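Sorting and Staging Odd Parts on a Dark Bench Top

A bench that collects parts from several jobs needs a fixed order of work. The procedure below is the one used at the Olmedo shop for clearing a mixed bench: network hardware, pipe fittings, brackets, small boards and offcuts. It assumes a hard, glossy top with walls on three sides.

1. Heavy and flat items first

Place rack-mount units at the back. Keep the port side facing the front edge so labels can be read without turning the chassis. A slight angle is acceptable and leaves finger room behind one corner. Do not stack anything on the lid.

Panels and boards go in next. A framed board can be propped on a low support toward the back left, which frees the center for small parts. Check that the lower corner clears the surface and that the support feet sit flat. Fittings with stems or elbows stand between the panel and the rack unit, where they are less likely to roll. 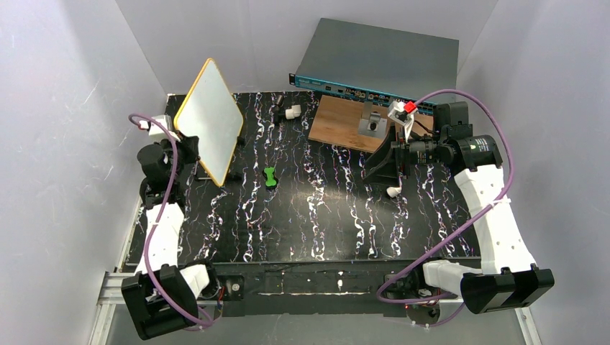
2. Protecting the surface

Glossy tops scratch under sheet metal. Slide a thin wooden board under the front edge of any steel chassis before moving it. A square offcut, 200 mm on a side, is enough for most units. Lift the chassis onto the board, then move board and chassis together. Brackets can stand on the same board if there is space left over.

Wipe the top before and after. Grit under a board does as much damage as bare metal. For side walls, a damp cloth removes scuffs; scratches stay.

3. Using the small whiteboard

A small whiteboard with a colored border serves as the bench label. Lay it flat in the center while writing, then return it to its support. Write in the lower half and keep the upper half for the job number. Red marker reads well at arm's length but leaves more residue than black.

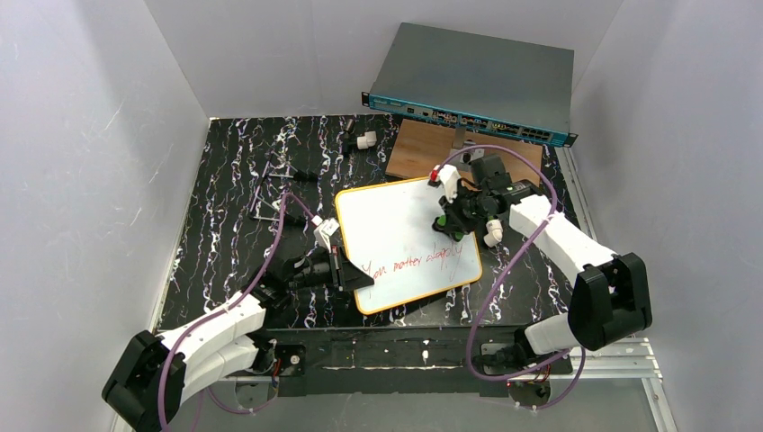 Gray smudges come from dry wiping with a used cloth. Use a clean microfiber cloth and isopropyl alcohol, wait 40 seconds, then wipe in one direction. Messages left by the previous shift may stay until the space is needed. Teodoro Montes asks that they be copied into the bench log first.

4. Small parts

Bright parts are easy to find on a black top. Black fittings are not. Put black items on a light board or in a white tray, and pick them up before anything else at the end of the job. Parts under 11 mm go straight into a lidded box.

5. Clearance

Keep 300 mm free along the front edge when the bench is idle.

Corrections to this page go to Nuria Bermúdez.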